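Bought a secondhand tub of building bricks on Friday. The listing said "approx. 90 pieces, all genuine, all clean." I have some doubts about all three parts of that sentence and I'm going to work through them here, so mute me if you don't care about bricks.

First, "genuine." Genuine what? The seller never named a maker. The tub has a Flotora sticker on the lid, but a tub is a tub. People put bricks in whatever tub they have. My own are in an ice cream bucket and I've never claimed they were made by the ice cream people.

I asked. The answer was "they all fit together so they're all the same brand." No. Bricks from different makers fit together all the time. They fit a little too tight or a little too loose, and you find out when a wall comes off in your hand.

Second, "clean." I've bought enough of these lots to know that clean means rinsed once in a colander and dried on a towel that had been near a dog. The tops look great. Turn one over and there's a whole other story living in the corners.

So my rule is that every brick gets flipped before it gets believed. The top of a brick is the part that gets photographed for the listing. The bottom is where the crumbs, the hair and the glitter go. Always glitter. I don't know who is giving these children glitter.

I do the sorting on the white counter because you can see dirt against it. Or that's the theory. The counter has its own marks and by now I've tried to pick two of them up.
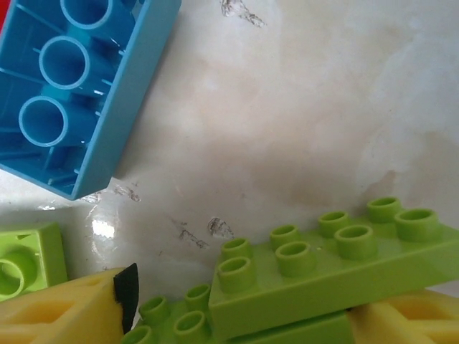 Third, the number. I counted. It came to 85, and that's being generous, with one wheel and half a hinge included. I'm not going to fight a stranger over five bricks, but if you're going to write a number down, count first.

The seller would say "approx." covers it. Sure. Funny how approx. only ever goes one way, though. I have been buying these lots for years and not once has approx. 90 been 97.

Okay, washing. Every guide online tells you something different and they're all very sure of themselves. Vinegar. No vinegar. Dishwasher on the top rack. Never the dishwasher. Mesh bag in the washing machine. One page told me to use denture tablets and then had a link to buy denture tablets.

Somebody in my replies last time swore by Lumenta spray. I bought a bottle. I did half a batch with the spray and half with plain dish soap and lukewarm water, mixed them on a towel and tried to sort them again by looking. Couldn't do it. The spray half smelled like a hotel lobby, so there's that.

What does work, as far as I can tell, is an old toothbrush and patience. Soft bristles. Go into the underside and around the tubes, then poke between the tube and the wall where the bristles don't reach. A wooden toothpick is fine. Please don't use a metal skewer, I have ruined things that way.

Then dry them open side down. I've seen the advice to dry them open side up "so the air gets in." The water also stays in. I did it that way for a whole winter and had chalky rings inside every single one. Open side down on a rack, overnight, then flip.

And no, I don't buy the hair dryer method. Bricks go all over the kitchen and you spend the time you saved on your hands and knees.

On color sorting. I know, I know, the serious people sort by shape. They say you can find a red brick in a pile of mixed two-by-fours but you can't find a two-by-four in a pile of red. I have read this argument so many times. I tried it for a month.

The kids who use the table at the Darnulcombe toy library do not ask for a two-by-four. They ask for green. They ask for "the other green." So I sort by color, and then I put the big ones on top because those are what small hands grab first anyway.

Speaking of the toy library, someone there wants to buy the Ellent sorting trays. The brochure says they "cut tidy-up time in half." Half of whose tidy-up time? Measured where? Our current system is ten minutes of adults on the floor at the end of the session. If the trays get that to five I'll apologize to them in public.

My guess is that the trays will be full of crayons by September. I've seen this with the shape bins, the labeled bins and the bins with the pictures on them. Children tip bins out. It's the main thing you do with a bin.

What I'd spend the money on is a big flat sheet with a drawstring. Play on the sheet, pull the string, done. I haven't tested that one properly either, so file it with the rest of my opinions.

Anyway, this lot is fine. I complained for 20 posts and it's fine. Decent colors, not much chewing, a couple of loose fits that I'll put aside. They go into the library box once the last batch is dry, which brings that box up to 146 by my count.

Not approx. 146. I counted them twice.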